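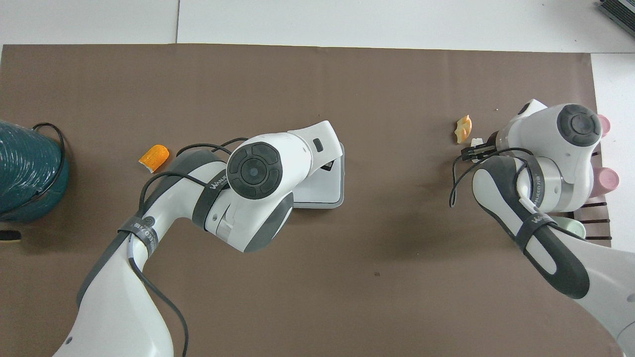

4.2 Versuchsaufbau und Aufgabendefinition

Abbildung 3: Zweiarmiger Aufbau während einer Episode der Aufgabe Drikell aus Sicht der Kopfkamera. Der Endeffektor des linken Arms liegt an der hellgrauen Schale an, der Greifer des rechten Arms ist geöffnet.

Alle Versuche wurden an derselben Arbeitsstation durchgeführt. Zwei baugleiche Arme stehen an der bedienerseitigen Tischkante und greifen von unten links und unten rechts in den Arbeitsraum. Als Unterlage dient eine braungraue Papiermatte auf weißer Tischplatte. Die Matte wird zwischen den Episoden nicht ausgerichtet, so dass ihre Lage relativ zur Kamera geringfügig variiert. Eine Kompensation dieser Variation in der Vorverarbeitung findet nicht statt. Die Kabel sind außen an den Armen geführt ; um die Arme sind zudem schwarze Bänder gelegt (Abb. 3). Da die Kabelschlaufen je nach Gelenkstellung in das Kamerabild ragen, wurden sie bei der Augmentierung nicht maskiert; eine Maskierung hätte auch Teile des Arbeitsraums verdeckt.

Die Aufgabe Drikell verlangt, die Schale mit dem linken Arm in ihrer Position zu halten und mit dem rechten Arm kleine Objekte von der Matte aufzunehmen und in der Schale abzulegen. Die Objekte unterscheiden sich in Farbe, Form und Nachgiebigkeit. Am Rand des Arbeitsraums befinden sich weitere Gegenstände, darunter zwei rosafarbene Becher, eine blassgrüne Schüssel und ein dunkles Gestell mit Querstäben. Sie gehören nicht zur Aufgabe und werden im Folgenden als Distraktoren bezeichnet. Ihre Anordnung wird nach jeder Episode zufällig verändert.

4.3 Datenerhebung

Der Trainingsdatensatz umfasst 300 teleoperierte Demonstrationen. Sie wurden von zwei Personen (P. Achterberg, K. Jõgi) eingespielt, die beide mit der Steuerung vertraut waren. Die Aufnahmen wurden am 14.3.19 abgeschlossen; spätere Demonstrationen gingen nicht in das Training ein. Abgebrochene Episoden wurden verworfen. Episoden mit einem fehlgeschlagenen und anschließend wiederholten Griff blieben dagegen erhalten, sofern das Objekt am Ende in der Schale lag. Vorversuche hatten gezeigt, dass eine ausschließlich mit fehlerfreien Demonstrationen trainierte Strategie nach einem verfehlten Griff häufig in der Endstellung verharrt.

Jeder Zeitschritt enthält das Kamerabild, die Gelenkwinkel beider Arme sowie den Öffnungsgrad des rechten Greifers. Kraftmesswerte lagen nicht vor. Der Kontakt zwischen linkem Endeffektor und Schale muss daher implizit aus Bild und Gelenkstellung erschlossen werden. Die Synchronisation erfolgt über die Zeitstempel der Steuerung; Bilder ohne zugeordneten Gelenkzustand wurden entfernt.

4.4 Verglichene Verfahren

Als Referenz dient Pardale, eine Strategie, die für beide Arme getrennte Aktionssequenzen vorhersagt und sie lediglich über den gemeinsamen Bildcodierer koppelt. Das hier vorgeschlagene Verfahren Felta verwendet denselben Bildcodierer, konditioniert die Aktionen des rechten Arms jedoch zusätzlich auf die vorhergesagte Haltestellung des linken. Beide Modelle sagen Sequenzen von 16 Schritten voraus, von denen jeweils die ersten sieben ausgeführt werden. Danach erfolgt eine neue Vorhersage. Optimierer, Lernratenverlauf und Augmentierung sind identisch.

4.5 Ergebnisse

Die Auswertung umfasst je Verfahren 37 Episoden mit zuvor festgelegten Startanordnungen. Eine Episode gilt als erfolgreich, wenn alle Zielobjekte in der Schale liegen und diese die Matte nicht verlassen hat. Felta erreicht unter diesen Bedingungen eine höhere Erfolgsrate als Pardale. Der Unterschied tritt vor allem bei Objekten auf, die nahe am Schalenrand liegen und bei denen sich die Arbeitsbereiche der Arme überlappen. Bei frei liegenden Objekten ist kein belastbarer Unterschied festzustellen.

Die verbleibenden Fehler von Felta lassen sich überwiegend zwei Ursachen zuordnen. Zum einen verdeckt das rechte Handgelenk bei gestrecktem Arm einen Teil des Mattenrands; dort liegende Objekte werden verspätet oder nicht angefahren. Zum anderen verschiebt der linke Endeffektor die Schale gelegentlich beim Aufsetzen. Die Strategie korrigiert kleine Verschiebungen, größere führen zum Ablegen neben der Schale. Verwechslungen von Distraktoren mit Zielobjekten traten bei beiden Verfahren nur vereinzelt auf.

Eine Ablation ohne Konditionierung auf die Haltestellung fällt auf das Niveau von Pardale zurück. Wird stattdessen die gemessene statt der vorhergesagten Haltestellung verwendet, bleibt die Erfolgsrate unverändert, die Bewegungen des rechten Arms setzen jedoch später ein. Die Übertragbarkeit auf andere Behälterformen wurde nicht untersucht.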